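Home | News | Events | Services | Contact the Office

Print this page | E-mail this page

Reading time: 3 minutes

DREVSTEAD – State Sen. Ataahua Kingi will host a property tax and rent rebate clinic in June at the Tipoki Community Hall, 108 Woltau Road. The clinic will run from 10 a.m. to 3 p.m. Staff from the senator's district office will help older residents, widows and widowers, and adults with disabilities fill out and file their rebate applications at no charge.

"Many people in this district qualify for a rebate and have never applied," Kingi said. "Some of them think it is only for homeowners. Renters can apply too, and so can people who live in mobile homes and pay rent on the lot."

The office held its first clinic last year in Vomereck, where staff helped residents complete 300 applications. Kingi said the turnout was larger than expected and that some people waited more than an hour. For the Tipoki clinic, the office will take appointments in the morning and leave the afternoon open for walk-ins. There are 80 morning appointments. Residents can reserve one by calling the Drevstead office or stopping by in person.

Anyone coming to the clinic should bring:

- Proof of age or disability
- Proof of all household income for last year, including Social Security statements
- Paid property tax receipts, or a rent certificate signed by the landlord
- A bank account and routing number, for those who want direct deposit

Rent certificates are the most common cause of delay, according to Vaughan Ngata, the senator's director of constituent services. Blank certificates are available now at the district office and at the front desk of the Tipoki hall.

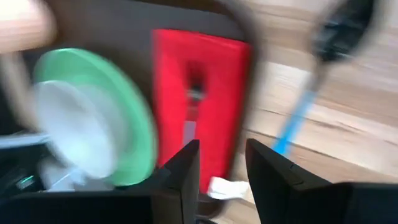 "Please get the certificate to your landlord early," Ngata said. "If the landlord will not sign it or cannot be reached, call us. There is a separate form for that and we can walk you through it."

Residents who filed last year must file again. Rebates do not renew on their own, even when income and address have stayed the same. People who have already sent in an application this year and have not heard back can ask staff to check on it – they should bring a photo ID and, if they kept one, a copy of the form.

Family members may come on behalf of a resident who cannot travel, as long as the application has been signed by the resident. Home visits can be arranged in a few cases. Requests for a home visit should be made before the clinic.

The senator will be at the hall from noon until closing and will take questions on other state matters, including the proposed changes to the Woltau bus route. A bill sponsored by Kingi, Senate Bill 437, would raise the income limit for the rebate program and tie it to the cost of living. It is now before the Finance Committee.

The hall is on one level and has accessible parking at the side entrance. Street parking is free on Woltau Road.

Residents who cannot attend can get the same help at the Drevstead office from 9 a.m. to 4:30 p.m. on weekdays. No appointment is needed there.

Contact: Vaughan Ngata, Office of State Sen. Ataahua Kingi, Drevstead

Print this page | E-mail this page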